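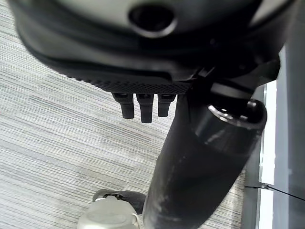
Ordale kitchen store reopens with new shelf layout

The dry store and packing room at the Ordale shared kitchen in Grandov reopened in April after a refit of the shelving, the packing bench and the labeling system. The kitchen itself stayed in use during the work, with dry goods kept temporarily in the corridor behind the cold room.

The store holds 840 storage tubs used by the small food businesses that rent time in the kitchen. Under the old arrangement, tubs were assigned by tenant and stacked in order of arrival. A tenant with a short lease could end up with tubs in several bays, and anything at the back of a deep shelf had to be reached by lifting out what stood in front of it.

The new layout assigns space by weight and by how often an item is used. Flour, rice, sugar and other heavy goods go on the bottom two levels. Items taken out daily are kept between knee and shoulder height. Spare lids, empty jars and seasonal stock go on the top level, which is reached with a step stool that hangs on a hook by the door.

Shelf depth has been reduced so that each level takes a single row of tubs. The change cost the room some capacity, and 124 tubs were cleared out before the new shelves went in. Most of these were empty or cracked, or belonged to former tenants who had not answered two written notices. Usable tubs went back into the general pool after washing.

Soledad Cáceres, operations manager at Ordale, said the main problem with the previous shelves was the time spent moving things twice.

"You would lift six tubs onto the floor to get at one, and then the floor was blocked," she said. "The next person came in and had to step over them. We had written rules against it, but the shelves made it hard to follow them."

The shelving was supplied and fitted by Woldegiorgis, a local shopfitting company. The uprights are fixed to the wall at each bay, and the shelves can be moved up or down one notch at a time without tools. Tenants are asked not to move them without checking with the office. The height of each level is tied to the label plan, and a moved shelf puts the printed map out of date.

Labels now carry a bay letter, a level number, the contents and the date of opening. They are printed from a shared list, and handwritten labels are accepted only for items that will be used the same day. Allergen labels remain a separate color and go on the lid as well as the front. The label printer is in the office and can be used until 8 p.m. After that, blank labels and a marker are kept in the drawer under the sign-in sheet.

The packing bench has been turned to run along the long wall. Cartons come in at one end, are filled in the middle, and are taped and weighed at the other. The tape dispenser, scale and carton knives each have a fixed position. Under the previous arrangement the scale stood on its own table near the sink, and filled cartons were carried across the walkway to be weighed.

The weight limit for a packed carton is unchanged at 20 kg. Cartons over the limit must be split before they leave the bench. Glass jars have to be packed upright with dividers, and the dividers are stored flat in the bay nearest the bench. Void fill is paper only. Plastic bubble wrap left over from earlier stock may be used until it runs out.

The floor drain was raised to match the new floor level, and the threshold strip at the door was replaced with a lower one so that carts can pass without being tipped. Ordale said the strip had been the most frequent subject of complaints from tenants, ahead of the lighting.

Lighting has not been changed. Cáceres said a quote had been requested for additional fixtures above the bench, and that the work would be done outside kitchen hours if it went ahead.

One tenant, the pickle and preserves maker Hiltari, has asked for a locked bay for its finished stock. Ordale is considering the request along with the monthly charge that would apply. Open bays are included in the kitchen rental.

Tenants should check their assigned bays against the map posted inside the store door and report errors to the office by the end of the month. Tubs found outside their assigned bay will be moved to the holding shelf by the entrance. Chilled and frozen goods are not affected by the new layout.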